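Home Explore Notifications Messages Profile

Ok, short thread on house rules for hand-held gripper work. We wrote ours in June after 18 messy sessions at Hemmin and I still get asked for them.

Rule 1: check the fingers before you start. Open, close, open again. If the pads don't meet evenly, stop and fix it - don't "just do one more."

Rule 2: one object per take. Starfish is a take. Corn is another take. No freestyling!
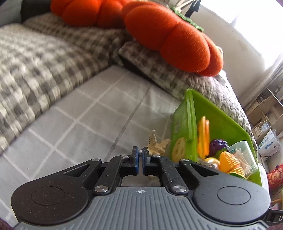
Last edited 23 November 2019

Rule 3: soft surfaces count as their own category. Log a bed as a bed, please, it behaves nothing like a desk.

Rule 4 is Kamonchanok's and it's the strict one - take a break every 100 takes, no arguing. Pichit tried 325 straight and his wrist hated him for a week.

Rule 5: write down the bad grabs too. I want the misses!!

Tokness folks, send me yours and I'll compare.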